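2026-08-19, workshop notebook, tape bench

Baked the first of the Semwal festival reels this morning. Walter Cáceres wanted me to skip the baking and play it straight off, and I said no way, the edges were sticky enough to pull on my glove. So into the dehydrator it went, and I made coffee and read the box notes again (whoever wrote them had terrible handwriting and a leaky pen).

The reel is supposed to be the Saturday night set, the one Lilian Ogola's father promoted before he went into radio. She has the poster, 586 tickets sold, and a letter from the bass player asking for his money! 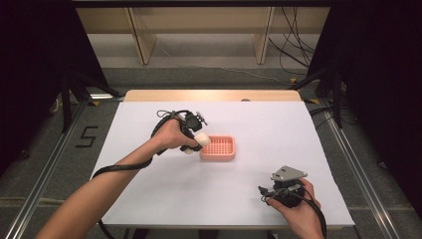
How long does a reel have to rest after baking before we play it?

Overnight at room temperature, in its box, lid on loosely, and please don't stack anything on top of it.

Played a short bit of reel 4 instead, which Hélder Figueiredo baked last week. Sounds lovely up to the second song, then the left channel drops out and comes back with a hum. I cleaned the heads, swapped the cable, still there. I think it's on the tape, probably the stage feed. Hélder thinks it's our Hovetti deck. We have a lunch riding on it.

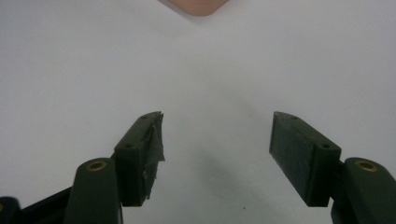 Leader tape is running low and I'd like to order the white kind again, 100 feet if Filtovell still sells it that way. My one complaint is how badly it shows up on anything light. Lay a piece on a pale gray-white tabletop like this one and you'll be hunting for the end with your fingernail. Areeba Tarar swears by the red, so maybe we get both and argue later.

Track list so far: opener (no title, starts mid-verse), "Sandivo," a long blues in A, then somebody tuning for ages while the MC begs people to get down off the fence.

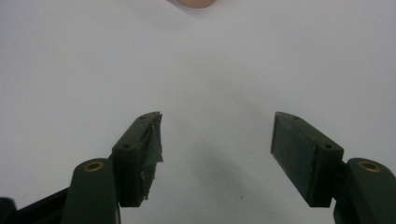

After the MC there's a fourth song I can't place at all. Slow, two voices, an accordion way back in the mix. I played it to Hammad Cheema over the phone and he hummed along to the chorus but couldn't name it either, which drove us both nuts. He's going to ask his aunt, who was there.

Transfers are due to Lilian in September. Quoted her 40 an hour for cleanup, transfers at the usual rate. Need to find a take-up reel that isn't bent.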